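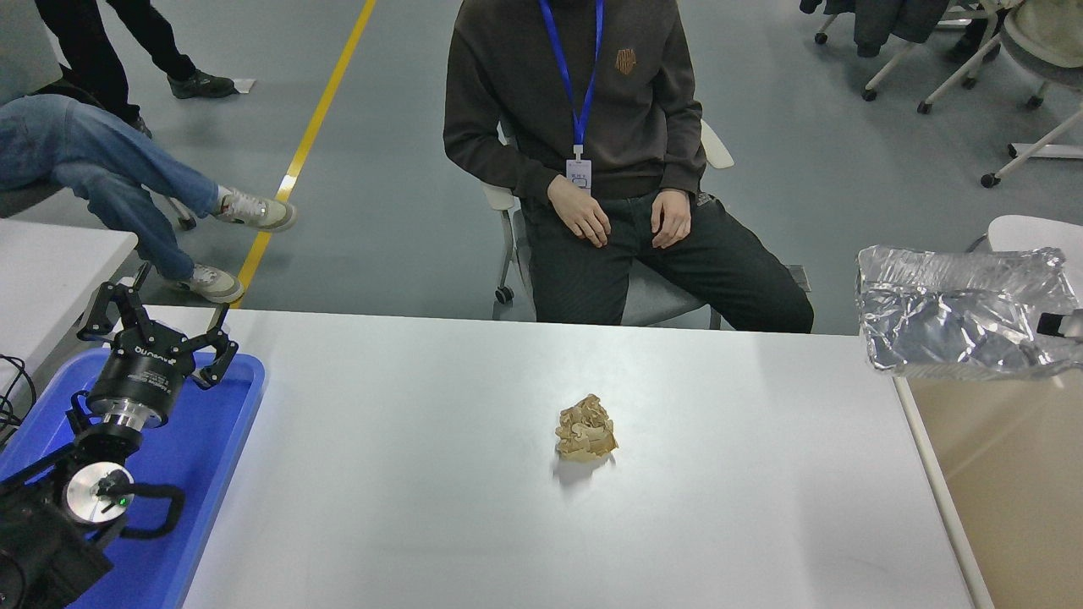 Search this site Search Enter keyword

Old Orchards of Lusteletti: Second Progress Report to the Bindden Fund

Prepared by Rimantas Koppel, project coordinator

Last updated: October

1. Purpose of this report

This is the second report on the work which the Bindden Fund supports in the old orchards of the Lusteletti valley. The first report was sent in spring, when we had only started to visit the farms. It covers the summer and the first part of the harvest. The money side is explained in short in section 6, and the full table was sent separately to Sarita Bhardwaj at the Fund.

For readers who did not see the first report: the project wants to find out which old apple and pear varieties still grow in the valley, to make young trees from the rare ones, and to give these trees back to people who will plant them. Most of the old orchards were planted by grandparents of the present owners. Many of them are grazed by sheep and are not pruned any more. When such a tree falls in a storm, the variety can be lost with it, and sometimes the family does not know its name.

2. Mapping of the orchards

The mapping is finished on the north side of the river and is still going on at the south side. We have now visited 20 farms and recorded 1,256 trees. Each tree has a number on an aluminum tag, a place on the map, a measure of the trunk, and a note about its health. Apples are the large majority. Pears come second, and there are also plums and a few medlars, which we record but do not propagate under this grant.

The health of the trees is worse than we expected in the upper villages. Canker is common there, and mistletoe is heavy in the orchards which nobody has pruned for a long time. In the lower part the trees stand in deeper soil and look much better, although several of them lean strongly to the east and should be supported before winter.

Aarti Solanki has led the field work. She changed the way of recording in June, and I want to mention it because it cost us two weeks. Before, each helper wrote the notes on paper and typed them in the evening. The handwriting was a problem, especially the difference between the one and the seven. Now the notes are typed at the tree, and the map is checked on the same day. The old paper sheets had to be typed again from the start. I think it was the right decision, but it is the reason that the south side is late.

3. Identification of varieties

Fruit samples were collected from August. We pick several fruits from each tree, from the sunny side and the shaded side, and keep them in paper bags with the number of the tag. Yogesh Ahuja compares them with the reference collection and with the old nursery catalogs. When he is not sure, leaves are sent to the laboratory for a DNA test. The laboratory is slow in this season, and the answers for the August leaves came only last week.

The results are good. Most of the apples belong to well-known kitchen and cider varieties, as one would expect. But five varieties do not match anything in the reference collection. One of them is a late yellow apple with a very short stalk, and the farmers in two different villages call it by the same name, "wagon apple." They say that it was sent away by wagon in the winter, as it does not bruise easily. We found it in three orchards which have no family connection with each other, so we believe it was once sold or exchanged in the valley.

The other four are each known from one single tree. Two of these trees are in poor condition. We took wood from them in the first days, before any other work, and the wood is in good state.

I must also report one mistake. In the first report we wrote that a russet pear on the Rajput farm was a lost variety. This was wrong. It is a common pear on an unusual rootstock, and the fruit stays small for this reason. The owner was kind about it. We have corrected the list on the website.

4. Grafting and the nursery

Shakuntala Mathur is responsible for the nursery. In the plan, spring grafting was to give 400 young trees. We made more grafts than this, because the weather was good and there were enough rootstocks, and 475 of them have taken and are growing well. They stand in the rented field behind the old dairy, in rows with the variety name at both ends.

The dry weeks in July were difficult. The field has no water of its own, and the tank was filled from the village supply early in the morning. We asked Vestex for drip hoses, and they came after the worst heat was over. They are now in place and will be used next year. Until they came, the watering was done by hand, mostly by Shakuntala and two students who stayed for the whole month.

Summer budding was done in August for the varieties which we found too late for spring. It is too early to say how many buds are alive. They look green, but a bud can look green for a long time and still fail in March. I prefer to give no number now and to report it in spring.

There was some damage from deer at the lower end of the field. The fence was not high enough there — this was known, and we had hoped it would be sufficient. It has been raised, with posts given by a neighbor.

5. Work with owners and the public

The owners are the most important people in this project, and they are also the busiest. We learned that it is useless to call a meeting in haying time. In the first attempt we had more cake than guests. The second meeting was moved to a Thursday evening at seven, after milking, and the room was full.

At this meeting the owners asked mainly about three matters. They wanted to know if they may sell young trees of the varieties found on their own land (they may). They wanted help with pruning of very tall trees, where a normal ladder does not reach. And they asked who will take care of the map when the grant is over. On the last question we could not give a complete answer. The district museum is interested, but it has no person for this work at the moment. I would be glad to discuss it with the Fund before the next period.

Two pruning courses are planned for February. One is for beginners and one is for people who already prune their own trees and want to restore neglected ones. The second one filled in a few days, and we keep a waiting list.

The school in the lower village pressed juice from fruit of tagged trees, and the children made labels with the names of the varieties. The teacher asked if it can be repeated every year. It costs us only the rental of the press.

6. Use of the grant

Spending is near to the plan. The laboratory tests cost more than we wrote in the application, as more trees were unclear. Travel cost less, because Aarti and her helpers stayed overnight in the upper villages instead of driving each day. We ask for permission to move the money which remains in the travel line to the laboratory line. The total stays the same.

The drip hoses were paid from the equipment line. The fence material was mainly a gift, so a small sum is left there, and we would like to use it for a long-pole saw.

7. Delays and difficulties

The south side mapping should have been ready by the end of September. With the present speed it will be ready before the first snow, if the weather is normal. Four farms have not yet answered our letters. Aarti will visit them in person, together with a neighbor who is known to them.

One owner has decided to clear his orchard for a barn. We could not change this and did not try very much, as it is his land and he needs the barn. He has agreed to wait until January, so that wood can be taken in the right season.

8. Plan for the next period

Finish the mapping on the south side and publish the map for owners who agreed to it.

Collect winter wood from all trees of the unknown varieties, with a second set kept in a different cold store.

Give out the first young trees in November. Owners of the mother trees choose first, then the villages, then other people in the valley.

Hold the two pruning courses.

Send the third report in spring, with the result of the summer buds.

Questions about the field work can be sent to Aarti Solanki, and about the nursery to Shakuntala Mathur. For everything else please write to me.

Related items
First progress report to the Bindden Fund
List of varieties found so far (corrected)
How to pick and pack fruit samples
Pruning courses in February: waiting list
Juice day at the lower village school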